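From: Ulises Troncoso
To: Rindcombe Local History list
Subject: Re: [rindcombe-history] The old Feltine works and the January flood

Dear all,

What a lovely message to come home to, and thank you for typing out so much of your grandmother's notebook for us. I read it twice over tea and then a third time to my wife, who grew up on the Escobedo side of the river and had plenty to say about it (most of which I'll save for when we next see you!).

I've kept the bit I wanted to answer underneath, so that people who joined the list lately can follow along.

> My gran always said the water came up from the drains first and
> not over the bank at all. She was on the late shift at the Feltine
> and they carried the rolls of felt up to the drying loft by hand,
> 300 of them by her count. Does anyone know if that loft was over
> the dye house or over the yard? My uncle swears it was the yard
> but he was only four at the time.
>
> Also, was the Fitanine shop part of the same firm? She writes the
> two names as if everybody would know.

I think your uncle may be right, four years old or not. The rent book I was lent last winter lists "loft over yard, with hoist" as a separate item, and the dye house is put down further on as a single storey with a slate roof. I would be surprised if anybody dried felt over a dye house in any case, with all that steam, though I never worked in the trade and would gladly be put right by someone who did. The hoist makes me wonder why they carried the rolls by hand. Perhaps it had been taken out by then, or perhaps nobody wanted to be fiddling with it in the dark with water coming up through the floor!

As for the drains, your gran has good company. My old neighbour used to tell me the same thing, that the first they knew of it was the grating in Mill Passage lifting and settling again, like a pan lid. The river didn't top the bank until after midnight. The newspaper had it the other way about, but then the newspaper man lived up the hill and I don't believe he came down until breakfast.

Now, the Fitanine. It was a shop, yes, and it sold slippers and hat linings and I think piano felts as well, but I have always understood it to be a separate business run by a cousin. They bought the seconds from the Feltine and made them up in the back room. There is a ledger entry, number 1384, for "sundry offcuts to Fitanine, carriage paid", and you wouldn't normally write a thing like that if it was all going from one of your own pockets to the other. On the other hand the same hand seems to have kept both sets of books, so I may be making too much of it. Families being what they are, the two may well have been tangled up together in a way that no ledger will ever sort out for us.

I did go through the wages sheets looking for your gran. There are 400 in the box and I have got to the end of the first bundle, with no luck so far, but they are filed under maiden names in some years and married names in others, so do please send me both. The sheets themselves are in a fair state apart from the bottom inch or so, where the ink has run.

One more thing before I let you all get on. Would anybody be willing to have a look at the handwriting on the back of the yard plan? It says either "culvert stopped" or "culvert stepped", and it matters rather a lot to the story of the drains. I can bring it to the next meeting, or post a copy to anyone who finds the hill a bit much in this weather.

With warm wishes to everyone, and to your uncle especially,

Ulises
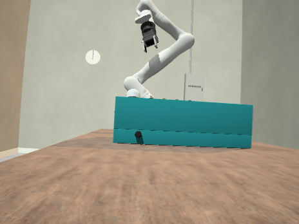

No. 3590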